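Proyecto de asignatura: Cuidado y doblado de prendas de tejido plano
Módulo de Economía Textil, segundo curso
Tutor: Horacio Durán
10 de junio de 2020

1. Introducción

El presente trabajo trata sobre el doblado de camisas en casa. Elegí este tema porque en mi residencia cada estudiante lava y guarda su ropa, y las camisas salen del armario con arrugas aunque se planchen bien. Mi pregunta es la siguiente: ¿en qué momento aparecen las arrugas, y qué parte de la prenda necesita más atención?

El tutor me recomendó limitar el estudio a un solo método y a pocas telas. Por eso dejé fuera los pantalones y las prendas de punto, que se comportan de otra manera.

2. Material

Utilicé camisas de algodón de mi propio armario y otras prestadas por compañeros del curso. Para guardarlas tuve dos cajas del modelo Plonholm y un estante estrecho. La plancha es una Kondale sencilla, con vapor. También pesé las prendas en la balanza del taller: el conjunto completo pesa 2.653 gramos, y la caja más llena contenía 821 gramos de ropa.

La superficie de trabajo debe ser lisa y bastante grande. Probé primero sobre la cama, pero el colchón cede y los pliegues quedan torcidos. Después trabajé siempre sobre una superficie dura.

3. Procedimiento

Cada camisa se extiende y se alisa con la palma de la mano, desde el centro hacia los lados. Luego se doblan las mangas, se lleva cada lado hacia el medio y se cierra la prenda en tres partes. Entre una camisa y otra dejé un papel fino.

Las telas de rayas resultaron muy útiles para mi estudio. En una tela lisa es difícil ver si el tejido está girado, mientras que la raya lo muestra enseguida. En la prenda gris oscura de raya fina se nota bien: donde la tela está estirada las rayas van casi paralelas, y cerca del botón blanco se juntan y se hacen onduladas. En esa zona hay tela doble y una costura, y los pliegues suaves se forman justo al lado.

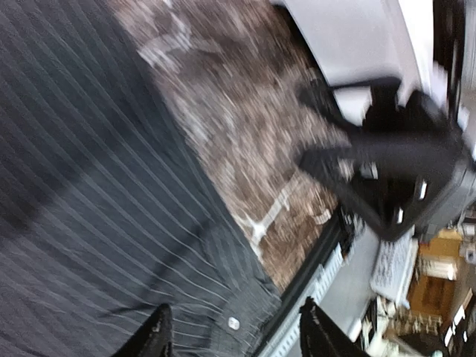 4. Resultados

Guardé las camisas durante una semana y después las revisé con la misma luz. Las arrugas más marcadas estaban junto a las costuras y los botones. En el centro de la espalda casi no encontré ninguna. Las camisas que alisé dos veces, antes y después de doblar las mangas, quedaron mejor que las otras.

El peso también tiene influencia. La caja de 821 gramos dio peor resultado que la segunda, que tenía 587 gramos, sobre todo en las prendas del fondo. No puedo decir cuál es el límite exacto, pues solamente comparé dos cajas.

5. Dificultades

La primera dificultad fue la humedad. En enero hice una prueba preliminar y guardé una camisa todavía un poco húmeda; tuve que lavarla otra vez. La segunda fue mi propia mano: al principio doblaba con prisa y los dos lados no coincidían. Con la práctica mejoró, y esto hace menos justa la comparación entre las primeras prendas y las últimas.

6. Propuesta para continuar

Me gustaría repetir el estudio con lino y con mezcla de poliéster, y medir el tiempo de cada doblado. Horacio Durán propone además comparar camisas abrochadas y sin abrochar, cosa que yo no controlé en todas las prendas.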